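Liveo 转台套件 安装手册 第3节:法兰盘的检查、清孔与安装

适用:Trudano 桌面转台,打印件版本。金属件版本看第5节,别混着看,孔位不一样。

3.1 开始之前

先把桌面清出来。木桌、工作台都行,平就行。别在地毯上装,螺丝掉了找不回来。

需要的东西:
法兰盘一个(打印件,袋子编号 1794)
螺丝包一袋(编号 3334)
内六角扳手,小号那把
手钻头或者细圆锉,清孔用
尖嘴镊子
软布,干的
美工刀或者修边刀
油性笔,细头
小碟子一个,放螺丝

缺件先停。不要拿别的螺丝顶替,长度差一点就会顶到底座里的轴承。缺件写信给 Quintero 配件部,收件人写 Rocío Urrego,附上袋子编号,补件免费。十月以后发货的套件螺丝包换过包装,袋子小一号,内容一样。

3.2 检查打印件

1. 拿出法兰盘,平面朝上放桌上。轻按边缘一圈,不应该翘。翘一点点没关系,拧紧以后会压平。翘得能塞进一张名片,换件。

2. 看外圈倒角。有拉丝就用修边刀刮掉,顺着一个方向刮。别来回锯,会起毛。

3. 看中间的大孔。内壁要光,手指伸进去转一圈,摸到疙瘩就是层缝,用圆锉带两下。两下就够,锉多了轴套会松,松了没法补。

4. 看小孔。小孔大小不一,分布也不均匀,设计就是这样,不是打歪了。每年都有人为这个退货。

注意:对着光看一遍,孔里透亮才算通。底面有时候会留一层薄膜,从上面看是黑的,以为通了,其实没有。 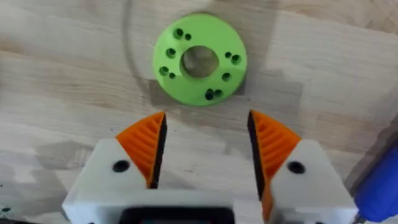
3.3 清孔

1. 从大一点的小孔开始清。钻头用手捏着转,不要上电钻。电钻一热塑料就化,粘在钻头上,孔也废了。

2. 转两三圈,退出来,倒一倒碎屑。再转。感觉不涩了就停。

3. 小的孔用镊子尖先挑一下底膜,再用细钻头过一遍。孔边上要是有一圈发白的毛刺,刀尖轻轻刮,别挖。

4. 挨得近的那几个孔要特别小心,中间的壁很薄。一个一个来,清完一个再换下一个。裂了就只能换件,胶水粘不住,试过。

5. 全部清完,翻过来在桌上磕几下,软布擦干净。碎屑留在大孔里会磨轴套,一定要擦。

小心:钻头很尖,捏着盘的那只手别放在孔下面。垫块废木头,顺便保护桌面。

3.4 对孔和做记号

盘子转错一个角度也能放进去,看着像对的,就是有一颗螺丝死活拧不上。所以先对孔,在拧螺丝。

1. 底座放平,缺口朝自己。

2. 盘放上去,大孔套住轴套,不要压到底。

3. 慢慢转盘,从小孔往下看,看到底座上的铜螺母就停。

4. 换一个孔再看。所有安装孔都要对上铜螺母,只对上一部分的不算。有的小孔下面本来就没有螺母,那是走线和定位用的,对照随附的孔位卡。

5. 对好了,用油性笔在盘边和底座上画一道短线,两边连着画。以后拆了再装,线对线就行。

提示:孔位卡在螺丝包的背面,别撕袋子的时候一起扔了。扔了的话写信要电子版,图号 112。

3.5 安装

1. 盘压到底。应该听到一声轻响,没响就再检查大孔里有没有碎屑。

2. 螺丝全部先用手拧上,每颗拧到刚好吃住。一颗也别先拧死。

3. 换扳手,对角拧。这边半圈,对面半圈,轮着来。

4. 拧到有阻力,再加四分之一圈,停。塑料件不是金属件,使劲拧只会把孔边压白,再拧就裂。

5. 转一下盘。应该顺,没有一顿一顿的感觉。有的话松开全部螺丝,重新从第2步来。

注意:不要用螺丝胶。有些胶会让塑料变脆,过几个星期从孔边开始裂。

3.6 常见问题

盘装上去晃:多半是大孔锉多了。垫一圈薄胶带应急,然后换件。

一颗螺丝拧不进去:先别硬拧。退出来看看是不是斜了,再看孔有没有清干净。还是不行,回 3.4 重新对孔。

转起来有沙沙声:碎屑。拆下来擦轴套和大孔内壁,不要上油。

盘面中间鼓起来:对角没拧匀。全松,重来。

孔边发白:压过头了,但还能用。松一点点就好,隔几天看一眼有没有裂纹。

螺丝滑牙:换孔没有用,换螺丝,螺丝包里有备用的。铜螺母滑了要换底座,联系配件部。

颜色和说明书封面不一样:同一种料,不同批次颜色会换,尺寸一样,不影响安装。

3.7 保存和清洁

打印件怕热。不要放车里,不要放暖气上,窗台夏天也不行。变形之后压不回来。

脏了用湿布擦,再用干布擦一遍。不要用酒精、丙酮、洗板水。也不要放洗碗机(有人放过)。

拆下来不用的时候平放,不要竖着靠墙。螺丝装回原来的袋子,袋口折一下,和孔位卡放一起。

用了一段时间以后螺丝会松,正常。按 3.5 的对角顺序再紧一遍,力气还是那么大,别加。

木桌面上直接拖转台会划。Clolteton 的脚垫可以用,圆的那种,贴之前把底座擦干净,不然过几天就掉。四个角都贴,只贴三个角会翘。脚垫贴好放一晚上再翻过来用。

装好的转台先空转几分种,没有异响再放东西。托盘的安装见第4节。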